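Ziltell is looking for people to try our hand-held gripper kit

Hi, I'm Uriel Lagos, and I look after the kit side of things at Ziltell. We make Brurkivano, a pair of hand-held grippers you carry around and do ordinary jobs with, so that a robot arm can later learn the same jobs from your recordings. The hardware has been through plenty of hands by now, but nearly all of them belong to people who already work here and know which buttons to leave alone. I'd like to see what happens when somebody opens the box cold!

So this is a call for participants for our May round. It's paid, it's part-time, and you don't need to know a thing about robots. If you can fold a towel, stack some cups and tell me plainly when a strap is digging into your shoulder, you're the person I want.

What you'd be doing

You come in, you get a kit and a quick start card, and you set it up yourself while one of us sits nearby with a notebook (we'll try very hard not to help). After that you pick a task from the list and repeat it for a while, one gripper in each hand. Tasks are things like putting caps on a shelf, closing a box, moving bottles from one table to another, hanging up a shirt. Some are easy and a bit dull. Some are weirdly hard with grippers, and zippers are the worst of them, I still can't do the small ones.

At the end of each session we sit down together and go through how it felt. I want the grumbles most of all. The last round of feedback got us a softer trigger and a much better card, and both of those came from people who'd never touched a gripper before and were pretty annoyed with ours.

Sessions run 3 hours including breaks, and I ask everybody to do at least two so we can see what changes once you've got the hang of it. You'll be working in a shared room with other people doing their own tasks, so expect some noise and a fair amount of walking around each other.
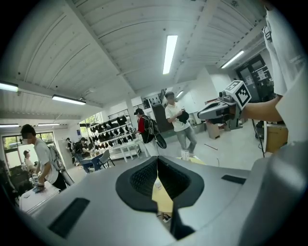 What's in the kit

Two grippers, the backpack, the cables, a spare set of finger pads and the printed markers that go on top of the grippers. Please don't peel the markers off or put stickers on them, the tracking needs them clean. The manual is long and I'd rather you didn't read it beforehand, because finding out whether the card does its job is half of what this round is for.

Dionysis Stamatopoulos built the current trigger and will be around for most sessions. He's lovely, and he can take criticism, so don't hold back if he's in the room. Cristóvão Magalhães handles the recordings and can answer anything about what gets saved and who gets to look at it.

Who I'm looking for

I have 11 places left. You should be 18 or older and comfortable standing and walking with a small backpack on. Left-handed people, please, please apply, we've had far too few of you. The same goes for anyone with very small or very large hands, because the grip was sized on a handful of engineers and I have my suspicions about it.

Glasses are fine. Long sleeves are fine too, though you may want to roll them up for some of the tasks. If you have a wrist or shoulder problem, tell me first and we'll talk about whether it makes sense.

If you've worked on a competing kit, I'm sorry, I can't take you for this one. Write anyway and I'll keep your name for later.

Pay and practical stuff

It's 118 dollars a session, paid at the end of the week, and you get paid in full if we have to stop early on account of our own equipment acting up. Coffee, tea and lunch are on us. We're in the Psarras building, second floor, and there's parking behind it. Weekday slots are mornings and afternoons, and there's one Sunday slot for people who can't do weekdays. That one fills up fast.

The grippers have cameras in them and they record the room as well as your hands. You'll get a consent form to read before you come. You can wear a face mask during sessions if you'd like, and you can ask for your recordings to be deleted afterward. Cristóvão will do it and write back to confirm.

How to apply

Write to us through the contact page and put "Brurkivano participant" in the subject line. Tell me your first name, which hand you write with, which days work, and one household job you can't stand doing. No resume needed. Fuad Mamo does the scheduling and he'll get back to you with a slot or a spot on the waiting list.

Bring comfortable shoes!

Uriel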